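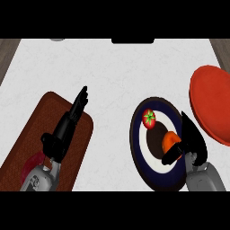
The meeting was called to go through the right-hand closing fault in the kitchen simulation and to agree what has to change before any more runs are sent to Plusport. The fault was first logged on build 221 and is still present on the current build. It occurs in the plate task, with the marble counter layout, when the right hand closes on the orange. The left hand stays over the cutting board with its fingers together and takes no part in the grasp. The tomato stays in the layout as the second item on the plate. Those present agreed that the discussion would be limited to this task and to the stop logic behind it.

**Minutes of the fault review, kitchen simulation, August 2024**

Chair: Hanane Badawi
Present: controls, simulation and test leads; one representative of Zanex (hand model supplier); one representative of Ait Ali (safety assessor)
Apologies: Plusport

## 1. Minutes of the previous meeting

Accepted with one correction. Item 4 should read "contact limit", and the words "contact sensor" are to be struck out. The action on archive naming was closed. The action on the operator manual stays open.

## 2. Account of the fault

The test lead gave the account. In the batch of 673 runs the right hand went on closing after the contact limit had been reached in 18 of them. The commanded finger position kept moving inwards, the simulated contact force rose past the limit, and the stop request was raised but not acted on until the end of the motion segment. In the worst run the hand model passed partly through the fruit, after which the solver pushed the two apart in a single step and the fruit left the counter.

The remaining runs stopped as intended. No fault was logged for the left hand, but the left hand is not asked to close in this task, so the result says nothing about it. The chair asked for this to be stated plainly in the report.

The batch was run overnight without supervision. The monitor wrote a warning for each event and carried on to the next run. The chair's view was that a warning was the wrong response and that the first event should have halted the batch. There was no disagreement.

## 3. Cause

The controls lead presented the trace. The stop request is read by the motion planner between segments. In earlier builds the segments were short and the delay was too small to matter. Build 221 merged the approach and the closing motion into one long segment to get rid of a pause above the plate. From that build on, a stop request arriving during closing had to wait for the whole of the merged segment to finish.

The simulation lead asked why the fault did not appear in every run. The reply was that in most runs the fingers reach the contact limit very late in the segment, so the wait is short and the force stays within tolerance. If the fruit has shifted towards the palm, contact comes early and the wait is long. This fits the logs, though the starting position of the fruit was recorded only at the end of reset and any settling after that has been lost.

Zanex asked for it to be minuted that the hand model behaved according to the commands it was given. This was accepted for the closing motion. It was not accepted for the overlap between hand and fruit, which the simulation lead considers to be a contact stiffness problem in the hand model. Zanex will look at the stiffness values and reply in writing.

## 4. Safety position

Ait Ali asked whether the same planner code is used on the physical cell at Preltetti. The controls lead confirmed that it is, with the same merged segment. The cell has a separate hardware stop which does not pass through the planner, and that stop was tested at commissioning. The contact limit, however, is handled in software on the cell exactly as it is in simulation.

Ait Ali stated that the hardware stop protects people who use it and does nothing about a hand that closes too far on its own. The assessor would not support further two-handed work on the cell until the contact limit acts within a segment. The test lead pointed out that the cell has been used with build 221 only for free motion, with no objects in reach. The chair asked for the cell log to be checked before that statement is relied on.

Decision: the Preltetti cell is locked out for all grasping tasks with immediate effect. Free motion may continue at reduced speed with the guard closed.

## 5. Correction

Two options were discussed.

- Return to short segments. Quick to do and already proven, but the pause above the plate comes back and the fault is only made smaller.
- Read the stop request on every control cycle. This needs a change to the planner and a full repeat of the regression tests.

The test lead preferred the first option as a stopgap, so that simulation work could go on. The controls lead was against it – a stopgap in the planner tends to stay there. After some discussion it was agreed to go straight to the second option and to hold simulation batches of the plate task until it is in. Other tasks may run, provided that the monitor halts on the first contact limit event.

The full batch of 673 is to be repeated on the corrected build with the same seeds. The 18 failing seeds are to be run first. A further set is to be prepared in which the fruit is deliberately placed nearer the palm, so that early contact is tested on purpose. The left hand is to be given an equivalent closing test.

## 6. Data already issued

Plusport has received runs from the affected batch. It is not known whether any of the failing runs were included. The chair will write to Plusport asking them to set the whole delivery aside until it has been checked.

## 7. Actions

| No. | Action | Owner |
|---|---|---|
| 1 | Read stop request on every control cycle | Controls |
| 2 | Set batch monitor to halt on first event | Test |
| 3 | Record object position at start of motion | Simulation |
| 4 | Written reply on contact stiffness | Zanex |
| 5 | Check cell log for use of build 221 | Test |
| 6 | Lockout notice at Preltetti | Controls |
| 7 | Letter to Plusport | Hanane Badawi |
| 8 | Early contact set and left-hand closing test | Simulation, Test |

## 8. Any other business

The simulation lead asked whether the lockout covers the tool change routine. Ait Ali said that it does, as the fingers close on the tool. The operator manual will be revised once action 1 is complete.

The next meeting will be called by the chair when the failing seeds have been rerun.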